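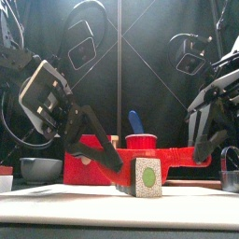 Victor Mbwambo told us that he would have paid for the Ollo kit on the strength of its calibration tool alone, and that the manual was the weak part. Two of the other buyers we interviewed agreed about the manual.

Figure 3. Tabletop setup with two arms, each carrying a camera module above its gripper.

3.2 Setup and cost

We bought one Ollo two-arm kit from Trusitz for $2,289. The price covers both arms and 30 days of phone support. Each arm was run through 100 pick-and-place trials before the paired tasks began. Grip settings were left at the factory values throughout.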